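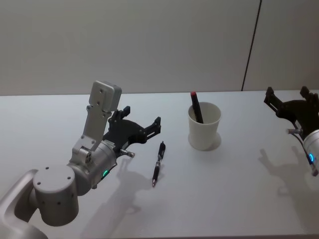

Red-capped marker in a paper cup, black pen on the table

Should I take a job in my parents' business after a year abroad?

Posted by Annunziata Costa in Careers and Family

I'm 26 and just finished 13 months working abroad. I did a bit of everything: front desk at a hotel, packing orders in a warehouse, then a junior buying job at a small homeware importer called Jarel. The buying job was the one I liked. They offered to keep me on, but my visa is up in January and they can't sponsor.

My parents own Monti, a kitchen supply company. They have 47 employees and sell mostly to restaurants. My dad wants me to come in as assistant to the purchasing manager, who is retiring in 2 years. The pay is fair. I'd live at home at first and save up to 200 a week.

The other option is a buying assistant job at Prarkley, a department store chain three hours away. I've had the first interview and they've asked me back. The pay is lower once you take out rent.

My worry is that if I go to Monti I'll always be the owners' daughter. I also don't know how it looks to other employers later. My older brother worked there for a while and left after an argument with my dad, and they didn't speak much for a year. Has anyone done this and been glad they did? Would you go somewhere else first?

Samuele Russo

I did both, in the wrong order. I went into my family's printing shop straight out of college and stayed six years. I learned a lot about paper and customers and almost nothing about how other companies are run. When I left, the first two places I interviewed with asked whether I had ever reported to someone I wasn't related to. I hadn't.

Go to the second interview at Prarkley. You don't have to decide anything until there is an offer. If you get it, ask your parents whether the Monti job could still be open in a year or so. The purchasing manager is there for a while yet, so you could work somewhere else and still come back in time for a handover.

If you do go to Monti, get these in writing before you start:

Your job title, pay and hours.
Who you report to. It should be the purchasing manager and not your dad.
When your pay gets reviewed, and by whom.
What happens if the purchasing job goes to someone else.

My father thought a written agreement was an insult. We skipped it and ended up arguing about my hours every summer.

On the resume question, use the real title and list what you bought and how much you were responsible for. Most people reading it won't know who owns the company unless your last name is on the door.

One more thing — living at home and working for them at the same time is harder than either one alone. I'd rent a room somewhere even if it cuts into the savings.

notodau_reader

take the family job, rent is crazy right now. you can always quit

Annunziata Costa

Thanks, both. I hadn't thought of asking them to hold it for a year. The second interview is at 10 in the morning and I'll talk to my mom about it after that. She's easier to ask than my dad.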